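Minutes of the Exhibitor Liaison Meeting, Tindirier trade fair for construction and quarry machinery
4th March

**1. Minutes of the last meeting**
Approved without change.

**2. Stand bookings**
Erkero confirmed its booking in Hall 2. Nägeli has asked for outdoor space next to the crane area; ground load figures are still missing and must be supplied before a plot is given. 58 firms have signed contracts.

**3. Deposits**
The deposit remains at 100 per cent for late bookings made after December. Pretetti objected to this and asked for its objection to be recorded.
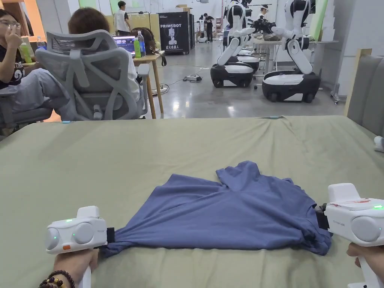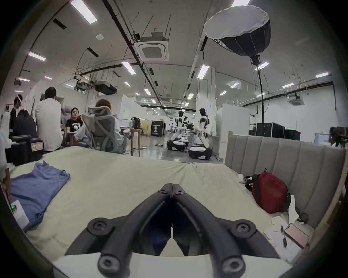
*Blue T-shirt on the green-covered surface, both pictures.*

**4. Access for heavy machines**
Tracked machines enter by the north gate only. Rubber mats are to be laid on the asphalt over a length of 100 metres. Nägeli asked who pays for damaged mats. Under the present terms the exhibitor pays; wording to be checked.

**5. Power supply**
Erkero reported voltage drops in Hall 2 at the last fair. The organiser will have the supply measured under load and send the results to all exhibitors in that hall.

**6. Any other business**
Pretetti asked for longer dismantling hours. Deferred to the next meeting.

**Actions**
- Nägeli: ground load figures
- Organiser: mat clause, supply measurement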